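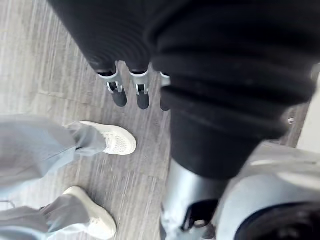

Ehab Hamdy has a rule for the student robotics club he runs: no one may say the word "almost" before 6 p.m.

"It was costing us hours," he says. "The arm almost reached the sink. The code almost ran. I had a student almost graduate on that."

The club's project this year is called Gilbert, a kitchen helper that is meant to put a dish where a dish belongs. The software underneath it, which the students named Zirkeo after a long argument, is at version 34. Hamdy describes the first 20 as "mostly apologies."

Students start out on the sleeves and cables and only later get near the code. He says the order is deliberate. "Everybody arrives wanting to teach it to think. Fine. First go find out which cord you're standing on."

By May the club had logged 538 practice runs. How many went well? Hamdy looks at the ceiling for a while. "155, if you're generous about the word 'well.' The students are very generous."

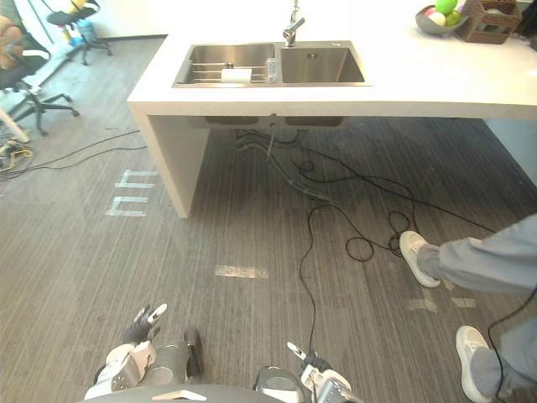 The club's practice sink, with tape on the carpet and both of the robot's hands in view.

The sink was his idea. He wanted a chore dull enough that the students would have to care about the details – and he admits he has stopped doing his own dishes with any pleasure.

Next comes a regional contest, where the judges will want a written report. The draft stands at 2,376 words, most of them on cable routing.

"It's a good section," Hamdy says. "I'm told it's almost finished." He checks the clock. It is 4:15.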